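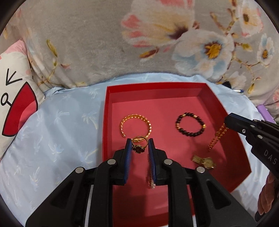
Skemer Hand-Held Gripper, Pair

Two fingers, a ridged pad on the inside of each, and a camera looking down past them. You squeeze, it closes, and the recording goes off to teach a robot arm what you just did. Sold in pairs, as most people turn up with two hands.

What it's for

Collecting demonstrations of fiddly work without hauling an arm into somebody's bedroom. Thin chains, rings and bracelets are the usual way to find out how good your method is, or how patient your operator.

Does it work?

Maureen Rudd and Declan Pilkington at Oakley recorded 2,160 jewellery-sorting demonstrations with the pair and trained one policy on all of them. In 30 trials per item, the policy picked up a bangle every time. Fine chain came up in 13. They then retrained with the failed grasps left in, labelled as failures, and chain rose to 22. Their write-up calls this "encouraging". Chain remains chain.

One finding we didn't enjoy: operators who rushed produced worse data than operators who were bored. Plan your tea breaks accordingly.

In the box

Left and right grippers, 10 spare finger pads, a hex key you already own – and a calibration card.

Not included

The robot. Pads also fit the older Tavent fingers, with some swearing.

Lead time is longer in February. Ask for a quote in your own currency and we'll do our best.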